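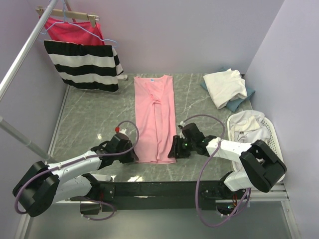

Girish Rajput says the arms should have stopped the first time. They were folding shirts at Hofstetter when the left gripper failed to let go — and the right one kept pulling.

Features > Machines > When the Fold Fails

The fault took 3 weeks to find. Tander, which built the folding cell, blamed the gripper pads. Pliltix, which wrote the control software, blamed the wiring. Both were partly right. A worn connector dropped the "open" command, and the software took silence to mean the fingers had opened.

No one was hurt. A collar tore, and an operator reached in to free the shirt while the motors still had power. That second part worried the safety staff more. The cell now cuts power to both arms if a gripper doesn't report back.

Last updated: 27 May 2018

Comments

prostcombe_dave: We had the same connector fail in August. Check the strain relief.

M.L.: Why was there no light curtain in the first place?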